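Visit report: the open day at Gerkidix, Morcombe

14 shares | 3 comments

I went to the December open day at Gerkidix because my sister runs a small laundry and dry cleaning shop and wants to know if she should be saving for a machine that folds. I fix commercial washers for a living, so I was the one sent. The company has the two lower floors of an old carpet warehouse in Morcombe, across the tracks from the bus depot. Parking is free but the lot fills up by ten in the morning.

You sign in, get a sticker, and wait for a group. Mine had seven people in it. Two were from a hotel, one ran a hardware store, and the rest did not say. Our guide was Zorica Grgić, who has worked there for five years and started out as a test technician. She gave short answers and did not try to sell us anything.

Folding room

The first stop was the one I came for. A machine with two arms was folding hand towels on a padded table. It picked one out of a bin, held it up, turned it until it found a corner, let go, picked it up again, and finally laid it flat. Then it folded it in half and in half again. The fold was neat. It took close to three minutes for one towel. My sister does one while she is talking to a customer and looking at the door.

The hotel people asked about fitted sheets. Grgić said they do not run fitted sheets on open days. She said the machine can do shirts if the shirt is laid out flat by a person first, and at that point the person may as well fold it.

I asked what breaks. She said the fingertips wear out, and that lint gets into the joints near the bin. That sounded right to me. Lint gets into everything.

Kitchen corner

Past the folding room there is a mocked-up kitchen with a real sink and a secondhand dishwasher. The machine there is called Rimisik, and it loads plates. It did five plates while we watched and put all of them in the rack. It does not scrape them. It left a mug on the counter because the handle was facing the wall, and a technician came over and turned it. After that it took the mug with no trouble.

The hardware store owner wanted to know if it could stock shelves. The answer was yes for boxes of one size on a shelf that has been measured, and no for a bin of loose fittings. He told me later that loose fittings are most of his day.

Table work

Upstairs is quieter. This is where they work on sorting and clearing, the sort of job where small things have to be moved to where they belong without knocking over the rest. Grgić said a lot of shop chores come down to this: pushing returns to one side of a counter, lining up jars, clearing a bench at closing time. They practice on plain colored blocks. The blocks are red, blue and green, in different shapes, and the arm has a single straight finger, so it can nudge a block but has no way to grip one.

I spent longer at this table than I had planned. A cube has flat sides to push against. A cylinder can slide off to one side of the finger, and a star has points that catch. I had never thought about it, but it is the same when you slide things along a workbench with the back of your hand.

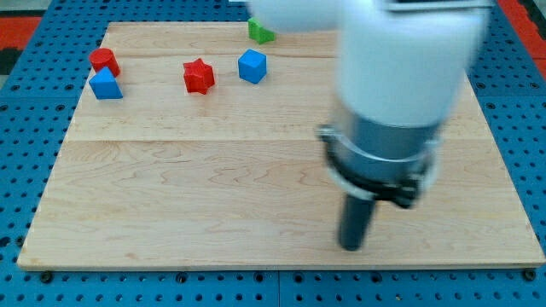
What I told my sister

Keep the money for now. The folding machine does good work but it is too slow for a shop with a line at the counter, and somebody has to stand near it. Grgić would not give a price or a year. When one of the hotel people pressed her she said to come back and time the towels again.

For a large plant that washes nothing but flat towels all night, I can see it sooner. Kneževič, the linen service that does the hospital work in our area, has asked for a trial according to a notice in the lobby. I would like to see how that goes once the lint builds up.

The tour runs close to two hours with the stairs. Coffee is in the lobby. Wear a sweater, the upper floor is not heated much.

Last updated: December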